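Teaching two arms to tidy up: an afternoon with Lihua Ren 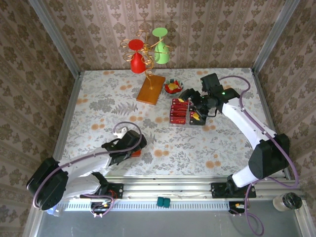 The table at Clornholm, with the right arm over the tray of red snack boxes.

I'd been in the Clornholm workshop maybe a minute when Lihua Ren asked me if I get bored easily. "If you do, this is going to be a long afternoon," she said, and went right back to work.

Lihua runs data collection for a project called Fivness, and her goal is 1,000 good examples of small table chores before the group moves on to its next site in Tornport. An example is one try at one chore, start to finish, with a person steering the arms and everything recorded. The learning system gets all of it later.

I wanted to know about the wallpaper (it's very grandma's dining room, and I mean that as praise!). "Oh, we fought over that," she said. "In January we had plain white walls, and the model did great. Then we put up a pattern and it fell apart. So now we change the walls and the tablecloth all the time." The ferny cloth is her favorite so far.

Snack boxes are the easy part, she told me, at least until they're packed close together in a tray. "You have to get the fingers in without shoving the neighbor. New people shove the neighbor." The plastic wine glasses hanging upside down from their curly gold holder are another story. She still throws out up to 20 tries a day on those, mostly her own.

So what makes a try good enough to keep? "Smooth, and a little boring," she said. "If I hesitate, it learns to hesitate. But I do keep some where I miss and then fix it, or it never finds out how to recover."

She let me have a turn, and I lasted 7 minutes. I kept watching one arm and forgetting I had the other one, and my best attempt went straight into the reject folder, which Lihua has named Karabulut after a card game she always loses.

I asked when she knows it's time to quit for the day. "When I reach for my coffee and try to do it with the wrong hand," she said. Then she reset the table and started on the glasses again.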